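The old computer, and other things I moved house with

July 7, 2018

I have been in the new place for two weeks now and I'm writing this sitting on a box marked KITCHEN MISC, which has no kitchen things in it whatsoever (it's scarves and a stapler). Today was going to be a lazy Saturday. Instead I got sucked into a drawer of cables, then into my old photo backups, and now it's four in the afternoon and I have opinions about moving. 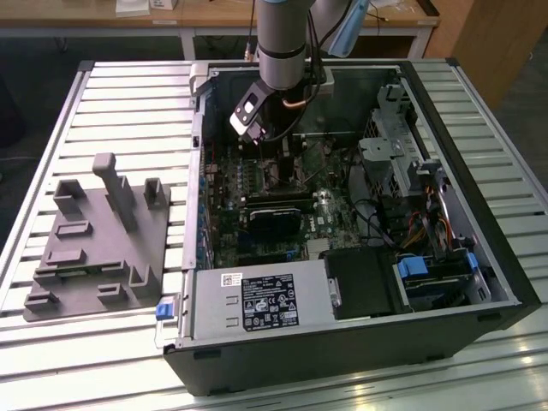
Why I moved at all

My old apartment in Wurngate was fine. I want to be fair to it. It had the big window, it had the bakery downstairs, and the radiator only screamed in February. But the rent went up by 83 dollars a month, and then the bakery closed, and one morning I stood there eating supermarket toast and thought, well, what am I paying for?

So I started looking in Vallatness, mostly as a joke, because everybody says Vallatness is where you go when you get a dog and a mortgage. I have neither! But I do have a front step now, with a bit of sun on it until ten or so, and I've had my coffee out there every day that it hasn't rained.

The stuff problem

I used to think I was a person who didn't own much. I said so at parties. Then I started packing and found 2 complete sets of camping pans. I have been camping one time in my adult life and it was in a cabin.

The worst category for me is things that were expensive once. Clothes I can give away without a pang, and books I can be talked out of. But a computer that cost me a whole summer of wages? A printer that worked perfectly until it didn't? I carry those from home to home like heirlooms. My old desktop has now lived at three addresses and been switched on at one of them. I keep telling myself there's a use for the parts, and maybe there is, and meanwhile it's under the stairs with a blanket over it.

I did get rid of the printer. Very proud.

The sofa

Okay, the sofa. It's an Orlandini, the deep one with the short legs, and I bought it secondhand from a couple who were leaving the country. I love it more than is sensible. I measured the new living room before I signed anything. I measured the sofa. I drew a little plan on graph paper and colored it in.

I did not measure the hallway.

The movers were very kind. They tried it upright, then on its back, then they took the front door off its hinges and had a short talk outside that I wasn't part of. In the end it came in through the back garden and over the neighbor's fence (I had met the neighbor for the first time six minutes earlier). I took over a lemon cake the next day and I think we're all right.

What the whole thing cost me

The van and the two movers came to 733 dollars, which was more than the quote, on account of the fence business. I'd budgeted less and had to put off buying a proper bed frame, so the mattress is on the floor for the time being and I feel about nineteen. My back doesn't.

Boxes I got free from the grocery store, and I would do that again, except the banana ones. They have a hole in the bottom. You know this, I knew this, and I still packed my socks in one and left a trail of them down the path.

Things I'd do differently

I'd label the boxes with what is in them. I know.

I'd keep the kettle, one mug, the toilet paper and the phone charger in a bag that never leaves my hand. I found the kettle on day three, inside the laundry basket, wrapped in a bath mat. Past me thought that was clever.

I'd also take the curtains down myself. The Woretti rail in the bedroom has these tiny plastic gliders, 8 to a side, and when you pull the end stop off in a hurry they shoot out like peas. I moved with five. If anyone knows where to buy spares, please leave a comment, because one side of my curtain hangs like a sad flag and the sun comes right in on my face at half past five.

Next up is the shed, which came with a padlock and no key. I've been peering in through the side window and there's definitely a bicycle in there. I'll report back once I've borrowed some bolt cutters!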